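Ticket 1029: Right-hand gripper closes late in recorded demonstrations (fruit into bowl)

Status: Closed, with one open point
Opened by: Aroha Ellery
Handled by: Trudy Lowther
Task set: Kitchen, loose fruit to bowl
Opened: 21 January 2023

Description of the problem

I am recording the fruit task with the two hand-held grippers, one in each hand. The person picks a piece of fruit from the cloth, carries it to the white bowl and lets it go. When I play the recordings back in Lockyer, the left gripper looks right but the right one is late. The fingers of the drawn model are still open while the camera already shows the fruit in the air. For the big fruit it is easy to see. For the small dark ones I had to go through the recording slowly before I was sure.

If we train the arm with this, I am afraid it will learn to lift first and close afterwards.

What I tried before opening the ticket:
Restarted both grippers and the recording computer.
Cleaned the finger pads with a slightly damp cloth and let them dry.
Changed the cable of the right gripper for the spare one.
Started a new session with a new name.

There was no difference after any of these steps. I have 126 demonstrations recorded this way and I would like to know if they can be kept.

The kind of grasp I mean is this one, with the fruit held between the pads before it is taken over the bowl. 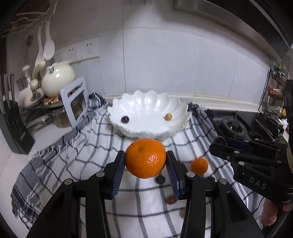

Fesasier Demonstration and Teleoperation Team

Reply 1, Trudy Lowther

Thank you for the clear report. Before we look at the hardware, please check three things and write the results in this ticket.

1. In Lockyer, open the session and go to the timing page. Please copy the offset value for each gripper. They should be nearly the same.

2. Close each gripper slowly with nothing in it, then open it fully. Does the width value go back to the same number each time?

3. Tell me in which order you connect the devices. I know this sounds strange, but it was the reason in a ticket we had last June.

Please do not delete the recordings yet. If only the time is wrong, we can move the gripper data and keep the video as it is.

Reply 2, Aroha Ellery

Results for your questions.

1. Left gripper offset is 9 ms. Right gripper offset is 200 ms. I made a new session to be sure and the right one still shows 200, exactly.

2. Both go back to the same number. I did it with a mandarin in the fingers too, and the width stays steady while I hold it.

3. I connect left, then the computer wakes up the cameras, then I connect right. I always did it in this order, also in the sessions before the update, and those were good.

One more observation. When I hold the fruit still for a moment before moving, the playback looks almost correct. When I work at normal speed, the mistake is plain to see. I think this agrees with a delay in time and not with a wrong width, but please correct me if I misunderstand.

Reply 3, Trudy Lowther

You understand it correctly. A value of exactly 200 is suspicious, a measured offset almost never comes out so round. It is the default that Lockyer writes when it could not measure anything. So your right gripper was never synchronized in these sessions, and the program used the default without a warning.

After the update, synchronization runs only one time, when the cameras start. A gripper that is connected later is accepted, but it is not measured. This explains why your old order worked before and does not work now.

Please do the following:

Close Lockyer completely. Closing only the session is not enough.
Connect both grippers and wait until both appear in the device list.
Start the cameras.
Tap the fingers of each gripper closed three times, in view of its own camera.
Open the timing page. If any value is exactly 200, stop and begin again.

Then record a short test with all kinds of fruit you use. I would like to see the large citrus, the small dark ones and the oval ones, because they need different finger widths and the closing moment is easier to judge with some than with others. Please use both hands close to each other at least once. It is a good check, because each gripper can be compared with the same moment in the other view.

Reply 4, Aroha Ellery

I followed the steps. The first time I forgot to close the program completely and the value was again 200. The second time was good: left 9 ms, right 11 ms.

I recorded the test with the fruit spread over the checked cloth and some already in the bowl. In playback both grippers close when they should. I compared several grasps slowly and the drawn fingers meet the fruit in the same moment as in the video. The small oval ones are correct too, also when I pick them up by the tip.

I attach a still from the test where both grippers are holding something. 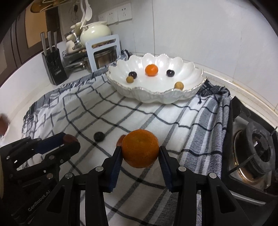
Test after synchronization: large citrus in the near gripper, small oval piece in the tips of the other.

Now I have two questions.

First, what should I do with the old demonstrations?

Second, the cloth has folds on the stove side of the bowl. Can this disturb the tracking of the position? In the test I saw no jump, but I worked mostly near the middle.

Reply 5, Trudy Lowther

Good picture, thank you. It is the situation I wanted to check.

About the cloth: leave it as it is. The folds are not a problem for the position. The tracking uses everything the camera sees, and in your kitchen there is plenty behind the bowl with clear edges. A cloth which moves while you are recording would be worse. If a finger catches it and pulls it along, please mark that demonstration as bad and record it again.

About the old demonstrations: the true offset of the right gripper in your good session is 11 ms and the files say 200, so the right-hand data must be moved by the difference. I wrote a small correction job and ran it on a copy of your folder. You will find the result next to the original, with "shifted" at the end of the name. The offset can be slightly different from one session to another, so please look at a few from every session before you accept them. Choose grasps where the fruit leaves the cloth quickly — there any remaining error is easiest to notice.

I also found why you received no warning. The message exists, but it is written only in the log file and not on the screen. I reported this to the Lockyer developers as issue 291.

Reply 6, Aroha Ellery

I checked the shifted recordings from every session. Most are good. In one session the right gripper now closes a little too early, so I will record that session again. It is a short one and this is faster for me than to find the correct number.

The others I moved to the training folder for the Brarkima arm. I wrote the connection order on a paper and put it inside the lid of the gripper case, with the line about the value 200 underlined.

From my side the ticket can be closed. Thank you for your patience with my many questions.

Reply 7, Trudy Lowther

No problem at all, your answers made it quick to find.

Closing note for other people who search for this:

Symptom: one gripper closes late in playback, the other is correct.
Cause: gripper connected after the cameras were started, default offset used.
Check: timing page shows exactly 200 ms for one device.
Solution: close the program, connect both grippers, start the cameras, do the three taps, check the timing page.
Old data: can usually be shifted, but check it session by session.

Still open: on-screen warning, see issue 291. The Vonton group has the same version installed and was informed by mail.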